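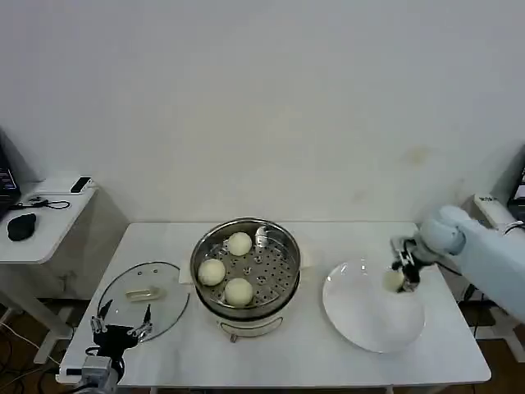
Okay, hi everybody. Give it a minute for the folks still parking. I'm Keir Lennox, and I've got the slot right after lunch, so you get steamed buns whether you have room for them or not.

(wait for people to sit)

What I want to talk about is the last five minutes. We all love talking about dough – proofing times, flour, whose grandmother used lard – and then the buns come out of the steamer and everybody just sort of grabs at them. That's where I lose most of mine! So today is moving, plating, covering. Dough was the September talk and the notes are still up on the Godoy page if you missed it.

First thing, the lid. Mine's glass with a metal rim, and when I lift it I tip it away from me and keep it level after that until it's down on the table. If you swing it over the buns, all that water on the underside runs right onto the tops and you get those shiny yellow dents. I did this for a whole winter and blamed the yeast. Lay it flat to the left if you plate to the right. Lefties, flip everything I say.

Second thing, wait. Turn it off, crack the lid, give it 2 minutes. I know. Do it anyway.

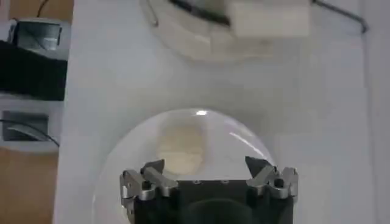 Now covers, and this is where I get a little worked up. A warm bun sitting out in a dry room gets a skin on it faster than you'd believe, so I'm a dome person. Clear plastic, big enough that nothing touches the tops. At the Kurna potluck I put out two platters, one under a dome and one under a dish towel, and the towel ones came out fuzzy. Tasted fine, looked like tennis balls.

The catch with a dome is fog. Put it on too early and it steams up and drips and you've got the lid problem all over again. So let the buns breathe on the plate first, then cover. If it fogs, lift it, wipe it, put it back. I keep a folded cloth close by for that and I try not to wander off with it on my shoulder.

(ask: who here uses a bamboo steamer? let them argue a little, not too long)

Bamboo people, you have it easier, the lid soaks up a lot of the drip. You still have to get the buns out, though, and this part is the same for all of us. Go in from the sides, low down, and lift straight up. Don't pinch the top. If the bottom's stuck, wiggle it a little before you lift, or you'll leave half of it behind in the holes. Squares of parchment help a lot. I cut 200 at a time in front of the TV and that lasts me ages.

Spacing on the plate: leave a finger of room between them. They're sticky when they're fresh and if two of them kiss, one's going to lose its face when you pull them apart.

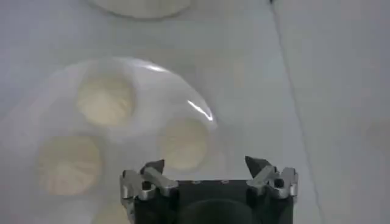 Altometti wrote in after the last talk to say that a dome is fine for ten minutes but no good for an hour, and that past that point the bottoms go gummy whatever you do with the tops. I've come around on this. For a long party I put a rack or a piece of parchment under them now, and I bring out fewer at a time and leave the rest in the steamer on the lowest setting. Somebody else suggested cabbage leaves on the bottom. Haven't tried it, but I'd like to hear from anyone who has.

(check the clock, if it's past 1:40 skip the freezer bit)

Freezer bit. Cool them all the way, freeze them on a tray, then bag them. Steam from frozen, don't thaw. Roughly 981 of these went through my freezer last year, if you believe the tally taped to the door, and the ones I thawed first were wrinkly every time.

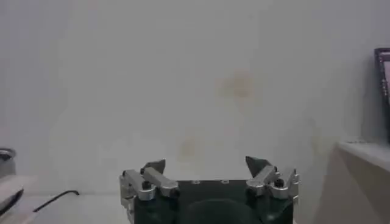

Juvitel Home Cooks – Steaming and Dumplings Group

Questions I usually get, so I'll just start on them. Can you stack them? No, please don't. Can you use a microwave? Sure, one bun, damp paper towel, short bursts, and eat it right then. Does the plate need to be warm? It's nice if it is. A cold plate makes the bottoms sweat, so I run mine under the hot tap and dry it really well.

Then hand around the parchment squares and let people come up and try lifting a few. Remember to turn the steamer off before the break.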